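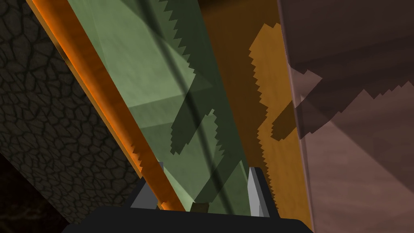 My rules for running the sim arm

I test in the Simari room at night, after work. I broke my own rules enough times that I wrote them down on Thursday.

Fingers stay open near a wall. No closing until the target sits between them.

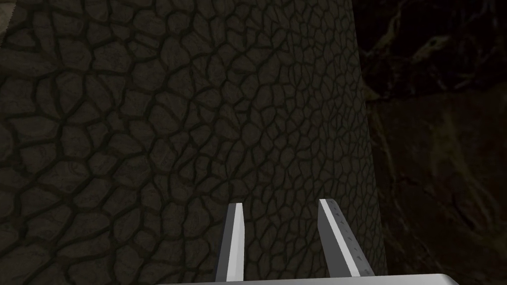 Open fingers at the stone wall.

Check the wide view before every move. The wrist view alone has fooled me twice - it's all texture and no depth.
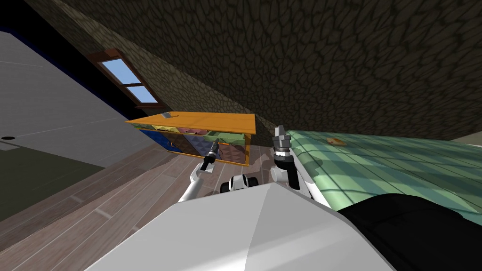
Wide view, both arms up, the left one by the bins.

Save the log, even for a bad run. Run 134 was a bad one and I still go back to it.

Cap speed at 2 until the path is clear. Levport's notes allow more close to stone,

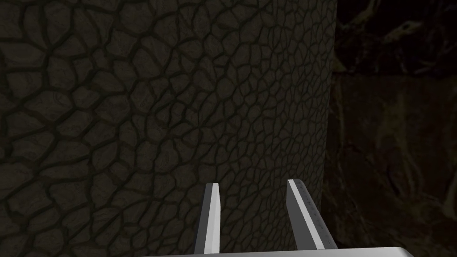 but I don't go over it. I'll add the Tipoki settings when I've tried them.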